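Pollemer manipulation group
Minutes of the project meeting held on Thursday, June 10, 2021

Present: six members of the group, plus two from Kobzar on the call. Apologies from the Skesto side, who will comment on the draft by email.

1. Minutes of the last meeting

Agreed with one correction. Under item 4 the learning rate schedule was said to have been changed for all runs. It was changed only for the runs on the second arm. The shared copy has been amended.

2. Actions carried over

The spare finger pads have been ordered but have not come. The script that renames episodes after upload is finished and in use. The request for a second storage disk is still with purchasing. The write-up of the January trials was due last month and is still missing its results table. It was agreed to leave the table out and refer to the spreadsheet.

3. Wrist view against overhead view

This was the main item. The question left over from the January trials was whether a policy trained on the wrist view alone does as well as one trained on the wrist and overhead views together, once the number of demonstrations is the same.

Both policies were trained on 400 demonstrations of the pick-and-place task. Each was then tested for 400 attempts, with the object positions taken from the same printed list. The wrist-only policy completed 263 of its attempts. The two-view policy did better when the object started far from the gripper and no better when it started close by. The final count for the two-view policy was not tabled, as one block of attempts was run with the overhead view at the wrong resolution and has to be repeated.

Kobzar asked what had been counted as a completed attempt. The rule was the same as in January: the object is lifted, moved, and let go inside the marked area, with no help from the operator. An object that lands inside the area and rolls out again is a failure. Kobzar's own rule is looser on this last point, so the two sets of numbers should not be put in one table.

There was some discussion of why the wrist-only policy fails at a distance. One view was that it has too little to go on before the object comes into sight and falls back on the most common approach path in the training data. The other was that the demonstrations themselves are to blame, as the operators tended to begin their movement in the same direction every time. Both could be true. It was agreed to test the second first, because it only needs a new batch of demonstrations with varied starting poses.

4. Labelling of failures

Two people labelled the same set of failed attempts separately. They agreed well on drops and missed grasps. They disagreed on what to call it when the finger touches the object and pushes it along before closing. One had used "miss" and the other "contact". The group decided that a push gets its own label. The labelling guide will be changed before any more is done, and the failures already labelled as misses will be looked at again.

It was also pointed out that labellers had been working from the overhead recording only. In several attempts the arm hides the object at the moment that matters. From now on the wrist recording is to be opened next to it.
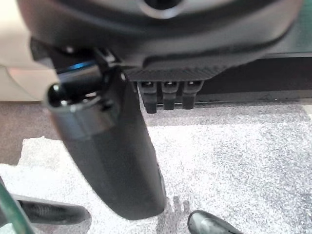

The person labelling should note which of the two recordings the decision was based on. A column for this will be added to the sheet. If the two recordings seem to disagree, the attempt is marked "unclear" and brought to the weekly check. Attempts marked unclear stay in the total.

Kobzar asked whether shadows on the work surface could be mistaken for contact by the automatic detector. This has not been measured. A small check was suggested: take roughly 20 attempts with no contact at all, run the detector on them, and see how often it fires. Agreed.

5. Pokora data release

The Pokora set is to be released with the wrist recordings, the joint positions and the labels. The overhead recordings will follow later, when the repeated block is in. There was a question about whether to crop the wrist view so that less of the gripper shows. One member thought the gripper takes up too much of the picture and slows training for nothing. Others said the position of the finger is useful to the policy and that anyone who wants a crop can make one. It was decided to release the full view and mention cropping in the notes.

The licence text has been read by the office and returned with small changes. File names will stay as they are.

6. Any other business

The bench by the door is booked all of next week for calibration. Please do not move the marker sheets.

The log of software versions has gaps. Whoever starts a run must fill in the version before the first attempt.

Actions

Repeat the faulty block for the two-view policy and circulate the full count: test team.
Collect a new batch of demonstrations with varied starting poses: operators.
Revise the labelling guide and add the column for the recording used: labelling team.
Relabel earlier misses where there was a push: labelling team.
Run the detector check on attempts without contact: Kobzar, with data from the test team.
Write the note on cropping for the Pokora release: data team.
Chase the finger pads and the storage disk: lab manager.

Next meeting in two weeks, same room, same call link.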